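Dodcombe Village Hall and Neighbours list
Subject: Re: [dodcombe-list] Hard water, limescale and the softener question
Date: October 30, 2023

On the list last week a neighbour from Fang Lane wrote:

> We moved in during the summer and have already had to throw away a
> kettle. The shower head is blocked, the glasses come out cloudy and
> the towels feel like cardboard. The water company's leaflet says our
> hardness is 290. Is that bad? Is it worth paying for a softener, and
> does anyone have experience of the Flokico ones? We have been quoted
> 1,201 pounds fitted, which seems a lot. Also, do we need to do
> anything about the washing machine before it goes the same way as
> the kettle?

I have lived at the top end of Dodcombe for 28 years and have had a softener for part of that time, so I will answer what I can.

Yes, 290 is hard. The figure will be milligrams per litre of calcium carbonate. Check which unit your leaflet uses, as some dishwasher manuals ask for German or French degrees and the numbers are quite different. The conversion is usually in the back of the manual. If yours has never been set for hard water, that would explain the glasses. Set it properly and fill the salt compartment before you spend money on anything else.

On kettles: citric acid powder, a couple of spoonfuls in a full kettle, brought to the boil and left for half an hour. Rinse it twice. It costs very little if you buy a large bag. The same powder in warm water will do the shower head if you can unscrew it and leave it in a bowl overnight. Don't use it on marble or any natural stone, and never mix it with bleach.

On washing machines, I would not buy the expensive descaling tablets. Most of the trouble here comes from using too little detergent for the water and washing everything at 30. The back of the packet gives doses for soft, medium and hard water, and we are on the hard line. I changed to the higher dose of ordinary powder and run an empty hot wash every month. Powder seems to do better than liquid in this village, and other people on the list have said the same.
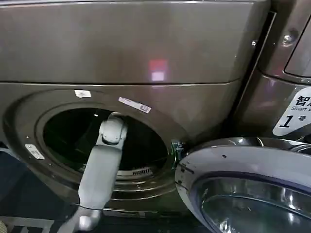

The towels are a separate matter. Softener liquid makes them feel better for a few washes and then they stop soaking anything up. Try leaving it out, giving them a good shake before they go on the line, and not packing the drum so full. Half a cup of white vinegar in the rinse gets recommended a good deal, but some makers say it is bad for the rubber seals, so look in your manual first.

Now the softener. I can't speak for Flokico as mine is an Iltis, bought second-hand from a house near the church. It sits under the sink and takes block salt, 2 blocks at a time. Things I would ask before signing anything:

Does the price include a separate hard water tap for the kitchen? Ours did not and we had to get the plumber back. Most people prefer to drink the unsoftened water, and you should not use softened water for baby formula.

Is there room to get the salt in? Ours is behind the waste pipe and it is a nuisance every time.

Where does the drain go? It needs somewhere to empty when it regenerates, and in the older cottages this can mean drilling through a very thick wall.

What does your boiler maker say? Some of them don't want the heating circuit filled with softened water. It is easy enough to arrange if the plumber knows beforehand.

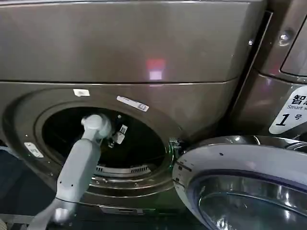 Front-loader with the door open and an arm reaching up to the drum.

As to whether it is worth it, I think it depends how long you mean to stay. We use less soap and the bathroom takes less cleaning – that is the main thing I notice. I would not expect to get the money back on appliances alone. Your quote is higher than I would want to pay, but I haven't priced one for years, so get another before you decide. If you can wait until February, the plumbers are often quieter once the burst pipes are dealt with.

I would leave the magnetic clip-on gadgets alone. I had one on the rising main for a whole winter and the kettle furred up exactly as before. There may be people here who swear by them and I am happy to hear it.

I have most of a bag of citric acid left over if you would like to try some first. Reply off list and I will leave it in the porch.

Top end, Dodcombe

--
To leave this list, send a blank message with "unsubscribe" in the subject line.
Please trim quoted text when replying.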